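Kahraman Home Issues Authors About Contact

Search this journal Enter keywords Go

3. Materials and work area

3.1 The computers

The study used retired office desktops passed on to us by Lulico, a firm that clears out equipment when offices move or close. All of them were tower models with a metal chassis and a removable side panel. We kept to towers and left out small-form and all-in-one machines, whose parts are packed too tightly to compare with the rest. Before a tower entered the study, Fadime Kılıçarslan checked that the case was not bent and that the board had no burn marks. Towers that failed either check went straight to the scrap metal bin and are not part of the results.

Each tower was unplugged and left for 30 minutes before it was opened. The side panel was then taken off and the tower was laid flat on the bench with the open side up. In this position the board lies level and the parts on it can be reached from above. The case also stays put when a stiff latch is pressed, which was a problem in our December trial, where the towers were left standing.

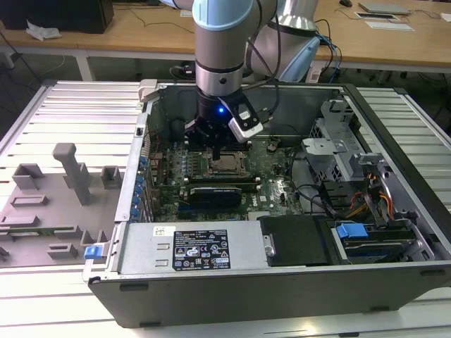
The bench top is made of slatted aluminum. Screws that drop tend to roll into the grooves and stay there, and we found this easier to live with than a smooth top, where they ended up on the floor. Removed parts were placed in Marton trays, one tray per tower, and the tray carried the same number as the tower until both had been logged.

3.2 Order of work

Work on each tower followed the same order. Loose cables were moved aside first. Memory modules came next, then expansion cards, then drives. The power supply was left in place until the board had been inspected, as its leads are long and get in the way once they are free. The processor was the last part to be considered for reuse, and it stayed under its retention frame until the area next to it had been checked.

Memory was taken out early for two reasons. It is the part most often wanted by the repair shop at Dunis, and the slots are easier to inspect when nothing is in them. A slot was recorded as sound if both latches moved freely and the contacts were clean. Latch color was noted on the sheet but played no part in the grading.

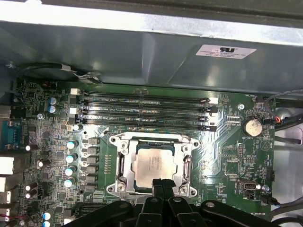
Figure 2. Board of a desktop tower with the four memory slots empty and the processor in its socket.

The socket area was graded by eye under the bench lamp. Zerrin Güneş looked at the retention frame, the load lever and the screws, and then at the capacitors beside the socket. A capacitor with a raised or stained top was enough to fail the board. Boards that failed were still kept for their small metal parts, and their processors were graded separately.

3.3 Recording

Results were written on paper sheets and typed up at the end of each session. A full sheet took nearly 2 minutes to fill in. Where the two graders disagreed, the lower grade was used. The set closed at 100 towers, and the last sheet is dated June 19, 2022. Sheets with a missing tower number were left out of the tables in Section 4.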